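Sorting sweets into buckets, and other ways to tame the treat cupboard

07/02/2024

If your house is anything like ours, there is a shelf somewhere holding the remains of every party since last October. Half a bag of this, three of those, a sticky something at the back that has bonded with a birthday candle. I finally tackled ours last weekend and I can't tell you how pleased I am with it!

Start by tipping the whole lot out on a big tray. Anything unwrapped goes straight in the bin, and so does anything with a torn wrapper, however good it looks. Check the dates on multipack bags before you throw the outer bag away (the little packets inside often have nothing printed on them). I cut the date off the bag and drop it in with the sweets.

Then sort by shape, which sounds fussy but is so much quicker than sorting by flavour. Packets with packets, sticks with sticks, wrapped bars with wrapped bars. Small plastic buckets are perfect for this — light, easy to wipe out, and they have proper sides so nothing slides off when somebody comes rummaging. Give each kind its own colour and even the smallest children will put things back in the right place. Well, most of the time.

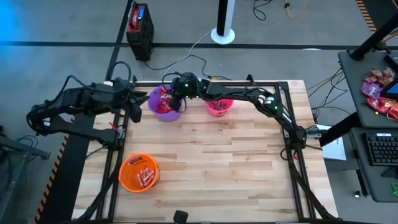
Kerubo Temba wrote in to say that she gave up on colours after a week and went by bucket size instead, with the biggest for whatever gets eaten fastest, and that she keeps chocolate out of the set altogether in summer. I love the size idea and may well pinch it. Purple for packets, pink for sticks and orange for bars is working nicely for us so far, though.

A few more things I've picked up along the way:

Don't fill a bucket to the brim. Two thirds is plenty, and you can see at a glance what needs using up.

Long sticks do better in a shallow bucket, lying flat. Stood on end in a deep one they snap, and then you have crumbs in everything.

Wash new buckets in warm soapy water and let them dry overnight with the lids off. Any damp left inside makes paper wrappers go soft and horrid.

For party bags, line the buckets up on the table in the order you want to fill, heaviest things first. I did 13 bags this way for my nephew's do and it took me one cup of tea. Bars at the bottom, packets next, sticks down the side.

If you weigh things out for a stall or school fair, 800 g of mixed sweets fills two of our smaller buckets comfortably, with room to get a scoop in.

Next on my list is the baking drawer — there are sprinkles in there that have escaped their tubs, so wish me luck!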